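Enstead College Robotics > Student projects > Pick and place in simulation, countertop task
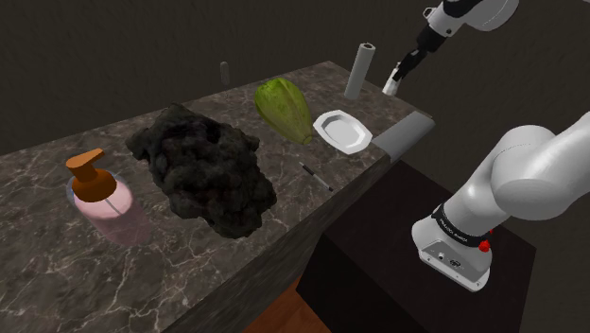
e_andrade
What should the success check measure for a pick and place task?
Object pose at the end of the episode, tested against the target region once its velocity has dropped below a threshold.

Posting it at the top as three people on the module have asked me. Current state: scene loads, the arm plans, the scripted policy runs headless on the Goodwin machine. Last batch was 318 episodes. The pen is by far the worst object.

vmerrick
What collision geometry are you using for the pen? If it is a convex hull from the mesh, swap it for a capsule. Hulls that thin gave us jitter at contact on the Dudham project.

e_andrade
Convex hull. Will try the capsule tonight.

jidmont_lab
I disagree with the capsule. It rolls. You will fix the jitter and then spend a week on rolling friction. Keep the hull, halve the timestep and raise the solver iterations.

vmerrick
Halving the timestep doubles the run time for every object to fix one. Rolling friction is a single parameter.

jidmont_lab
One parameter that you then have to justify in the write-up. The marking scheme asks for the source of every physical constant.

tolly_k
Separate point. The black lump will not behave as a single hull either. All those pits get filled in, so the fingers close on a surface that isn't there. Run a convex decomposition on it. The plate needs the same or you lose the rim.

e_andrade
Decomposition is done for the plate, not for the rock. Seed 3731 is the one to load if anyone wants to reproduce the pen failure. Fingers close, pen shoots out sideways.

vmerrick
That is penetration being resolved in one step. Cap the gripper force before touching anything else.

jidmont_lab
Agreed on the force cap.

e_andrade
Capped, hull kept, timestep unchanged. Seed 3731 now holds the pen through the lift. Two of the next 5 seeds still drop it on transfer. Capsule run is queued, will post both sets of numbers.

tolly_k
Log the contact normals while you are at it.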